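Workshop notebook, Drindero group
Entry of December 21, 2025
Prepared by Caradog Morris; read and initialled by Sioned Llewellyn

Purpose

This entry records the year-end review of personal goals kept by members of the group. The exercise remains voluntary, and individual tallies stay with the person who made them unless offered here.

Reading and walking

My target for the year was 13 books. I finished the last of them in November, a history of the Barnau canal that I had put down twice. The walking target of 100 outings was not met. The log has gaps through the winter, when I recorded nothing on days I did not go out, and a blank cannot now be told apart from a missed entry.

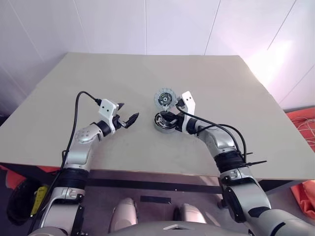
Changes to the tracking sheet

Ms. Llewellyn has proposed that the sheet (the Vaughan layout, as adopted last year) carry a plain mark for a day off. I concur. A zero should be written as a zero. The colour coding will be dropped, as two members print in grey and found it illegible.

Each member will carry no more than four goals at a time. Ms. Llewellyn began last year with six and reports that the smaller ones crowded out her language study -- the one she had most wanted to keep.
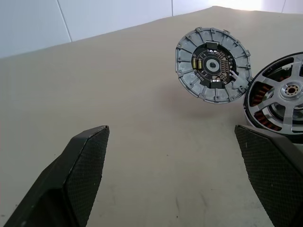
She has asked that language study be logged by session and not by minutes, and her own sheet has already been ruled that way. Mr. Hadik's practice of filling in the sheet at breakfast for the previous day is noted with favour. I have tried it and find the entries more complete, although Saturdays still tend to be written up on Monday.

Outstanding

Goals carried over are to be copied out afresh, with the old wording left legible on the previous sheet. Mine is the walking target, unchanged.

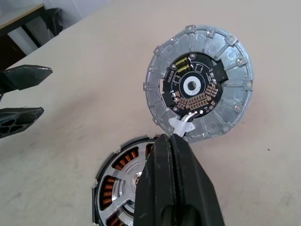
What is to be done with a goal that a member no longer wishes to pursue?
Rule a single line through it, enter the date and leave the space vacant for the rest of the month. A replacement may be entered on the first of the next.

C.M.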